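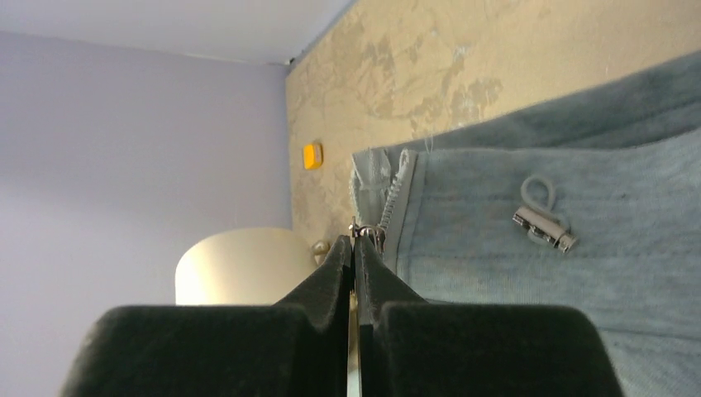
Week 4: Fingertips, zippers and what a success rate hides

Handout for the bench session, 2021-09-20. Bring the log sheets from the August session if you still have them.

1. The claim we are testing

The Cutero soft finger covers are sold on the idea that a compliant surface "forgives" position error. You will meet this word in nearly every gripper brochure. Ask what it forgives, and by how much. A soft surface spreads contact over a larger area, and that does help with cloth. On a small metal zipper pull it may help much less, because the part is smaller than the tip that holds it and most of the soft material touches nothing.

Look at the wrist view of the light blue denim-like fabric. The tips have closed on the slider at the bottom of the zipper, and the view tells you that much. It does not tell you how hard they are squeezing, or whether the pull will rotate once the arm moves. Students regularly write "secure grasp" on the sheet at this point. Write "closed on pull" and wait.

The cord lock lying on the fabric to the right of the zipper deserves a line in your notes as well. It is gray, the slider is silver-gray, and they are close together. If your detector finds "small gray thing on blue cloth," check which one it found before you credit it with anything.

2. Last month's numbers

Covered fingers: 342 attempts over both garments.
Bare Davusum plates: 119 attempts, mostly on the sweatshirt.

The two counts should already bother you. The plates got about a third of the attempts and a different mix of garments, so the two success rates cannot be set side by side. The Cattaneo write-up does exactly this in its summary table and then spends a page discussing the gap. I would not accept that page from you.

A second problem is the restart rule. Operators were allowed to reopen and try again within 20 seconds, and the log kept only the final outcome. A finger that slips off twice and holds the third time scores the same as one that holds at once. For this week, log every closing as its own row.

3. What the wrist camera can and cannot settle

The fingers fill a good part of the view, and they fill it where the contact happens. With thin tips on the denim-like fabric the slider stays visible. With cloth draped over a finger you lose sight of whatever is under the cloth, and no amount of extra resolution brings it back.

The Pititz controller reports finger width along with the picture. Width is useful on a rigid part. On folded fabric it is close to meaningless – two layers, three layers and a seam can all give you plausible readings. Treat it as a hint.

Two arms change the question again. On the heather-gray hooded sweatshirt, the upper gripper, with the angled black plates, pinches the edge of the white placket near the zipper, while the gray fabric lies over the right foam finger of the lower hand. Before comparing fingertips here, decide which hand is doing the job you want to measure. If the plates hold the edge well, the foam may get credit for work it never did.

Note also the scratches and pale scuff marks on the plate finger. Surface condition should be recorded at the start of every run. We have no record of it for August, so nobody can say whether wear had any effect on those results.

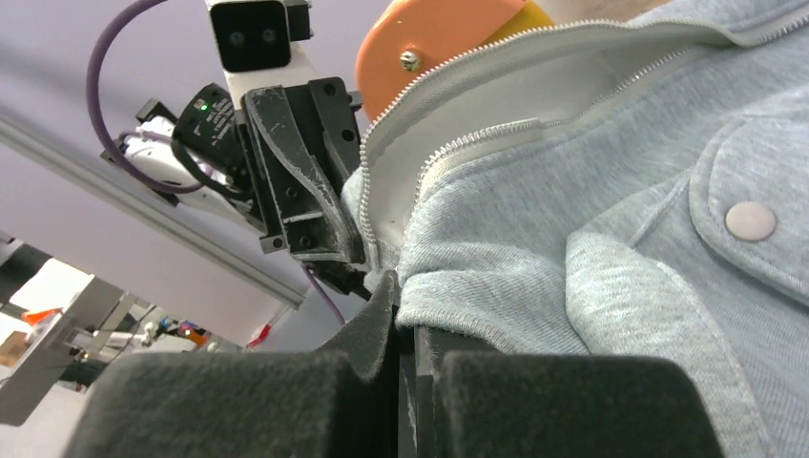
4. Bench exercise

a. Pick one garment and stay with it for the whole block.
b. Run both finger types for the same number of closings. Swap the order halfway through.
c. Keep the arm speed at 200 mm/s between approach points. Do not tune it for one finger type only.
d. Log each closing: target, what was touched, whether it held through the pull, surface condition.
e. Have someone who did not run the trial label the outcomes from the recordings.

5. Questions to write up

Would your conclusion survive if all retries counted as failures?

Name one result that would make you drop the covers. If you can't think of one, your test is too weak, so change it before you start.

How many of your failures came from the fingertips, and how many from a bad target point? Expect the second group to be larger than you would like. Hand in the raw log along with the write-up, including runs you decided to leave out.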